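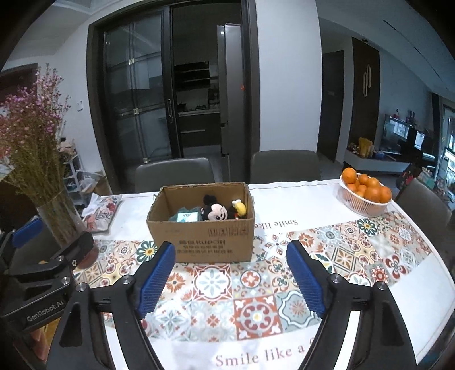
Wrist view at the start of an episode, front gripper open, box and toy on the dining table

Policy reaches well, then closes too early on soft objects. Where do I look first?

Posted by Anong Boonchu
March 9, 2024

Hi all! I'm training an imitation policy on demos recorded with hand-held grippers, and I'm having a great time with it, but I'm stuck on one thing. The task is to take a plush toy out of an open cardboard box and set it on the table. I have 300 demos, of which 275 survived after I threw out the ones where tracking dropped. The model gets the wrist image plus gripper width, and it predicts chunks of relative poses and widths.

The approach is lovely. It heads straight for the box from almost any starting pose. But then the jaws start closing while they're still above the rim, and by the time they get down to the toy they're half shut and just push it around. On replay the demos look perfect, so I don't think the data itself is bad. My prediction horizon is 20 steps and I run the whole chunk before I ask for a new one.

Is this a vision problem? The tablecloth is very busy (patchwork tiles in orange, teal and red, even lettering along the border) and the toy is mostly black, down inside a brown box. I could swap the cloth for a plain one, but I'd love to keep it. A policy that only works on a bare table isn't much fun!

Didier Pons

Love this setup, and please keep the tablecloth! If the arm goes to the box reliably, the cloth isn't what's hurting you.

I would check latency before anything else. Gripper width and camera images almost never carry the same delay, and if the width stream is stamped ahead of the images, the policy learns to close early. It looks fine on replay for the reason you'd expect -- replay only uses the pose and width streams, so the images never get a vote. Film the jaws opening and closing with the wrist camera, pull the jaw opening out of the pixels, plot it over the logged width and slide one until they line up. When I did this on our rig at Dalmont the curves were visibly apart and I had been blaming the network for weeks.

Then do the same for the robot side. Measure how long your real gripper takes to respond to a command and send the commands that much ahead, arm and gripper separately. If the gripper is quicker than the arm and you send both together, you get exactly what you describe.

Second thing, don't run all 20 steps. Execute the first eight or so and predict again. With the full chunk the closing is decided while the camera is still up high, and at that height it can hardly judge how deep the toy is.

wemano_fan

try more data. we went to 1,000 demos and lots of weird stuff went away. also color jitter

Robichaud

More data won't fix a timing offset, it'll only teach it more firmly. Jitter is worth having though, with a black toy in shadow.

One addition to Didier's answer: look at how you normalize width. Soft objects stop the jaws at all sorts of widths, so if you're predicting the measured width, the robot gets told to go to where the demo jaws ended up and it hardly squeezes at all. I subtract a small margin once the width levels off, and plush toys suddenly became my easiest category. That's a separate bug from closing early, but you'll meet it the minute you fix the first one. Post your plots when you have them, I'd really like to see the offset!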